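Makcombe's swap shelf is moving

Good news for anyone who, like me, can't walk past a box of free stuff – the Makcombe swap shelf is getting a bigger home! From January it'll be in the old Plokska shoe store on Gebreyes Street, two doors up from the bakery, and I've already been in for a nosy look around (the green carpet is staying, I'm sorry to say).

Bontu Tufa, who started the whole thing with one bookcase in her hallway, told me 146 households dropped something off last year. I've taken home a waffle iron, a bike pump and far too many jigsaws, so I'm clearly not helping with the space problem. Rent is $800 a month, and the Jallar hardware store has chipped in $1000 to get things going, which I think is pretty great of them.

Doors open at 10 in the morning. Small household things are welcome, but please, no mattresses and no paint. There's a limit of 20 items per drop-off – yes, Bontu was looking at me when she said it. Bring your own bags! 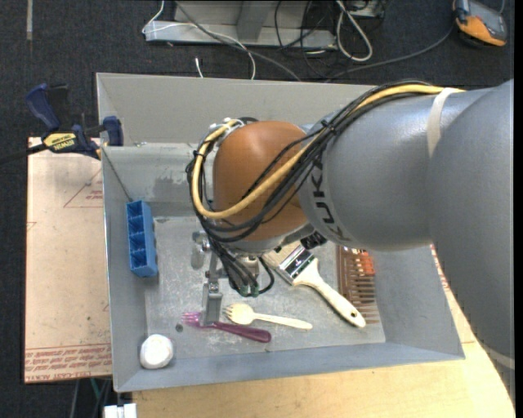
Odds and ends in a gray metal bin, under a KUKA arm.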